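Category: Kitchen Group / Minutes and Notes
Last updated: December

Jurnness Community Kitchen
Minutes of the kitchen group meeting

Start: 6:30 p.m. The chair was Kiros Tilahun, who also wrote these minutes.

1. Minutes of the previous meeting

The minutes were accepted with one correction. The order of rice flour came from Avico, not from Alemayehu as it was written. Alemayehu delivers only the vegetables and the tea.

2. Dumpling evening

The evening went well and we served 300 dumplings. The last guests waited too long for their food. Two members said that the reason was the steaming and not the folding, as full trays were standing ready in the cold room. It was agreed that next time the water will be put on the stove before the doors open.

There was a question if we can make a bigger evening in the spring. The chair asked to wait with this until the stove has been looked at. One burner on the left side still goes out when it is turned low.

3. Bamboo steamers

This point took the most time. The steamers are put back in different ways after every event, and rings of different sets get mixed. Then the tiers do not sit well on each other and the steam goes out at the side. One member proposed to sell the bamboo ones and buy metal. The proposal did not find support.

Decided:
- Baskets are washed with warm water and a brush, without soap.
- They dry open on the counter until the next morning and go to the shelf only after this.
- Every ring is tried on its neighbor before it is stacked. If it rocks, it belongs to another set.
- Liners are taken out and kept flat in the drawer under the scale.
- Lids are stored together with their own set.

Kiros will sort the present baskets and mark each set with a thread on the inside. 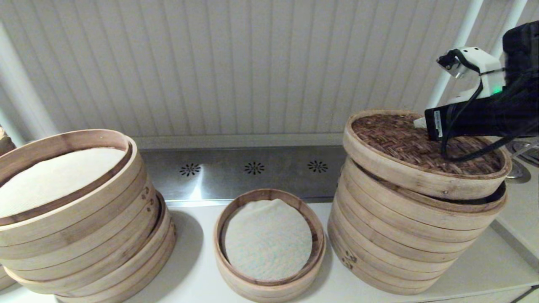

Item 3: bamboo steamers on the white counter, stacks piled unevenly.

4. Paper liners

We have up to 200 paper liners left from the old order. The members preferred to finish these before buying more. The price from Fendulero is a little lower than the price from Avico, but they deliver only full boxes. Kiros will ask if they can send a half box.

5. Other points

The key for the dry store must hang again on the hook by the door. Last month it was missing for 7 days and the evening class had to borrow salt from next door.

The drain of the small sink is slow. It will be reported to the building office.

Next meeting: after the holidays, same room. Please send points for the agenda to the chair before.

The meeting closed at 8:10 p.m.

Contact the kitchen group | © Jurnness Community Kitchen | Back to top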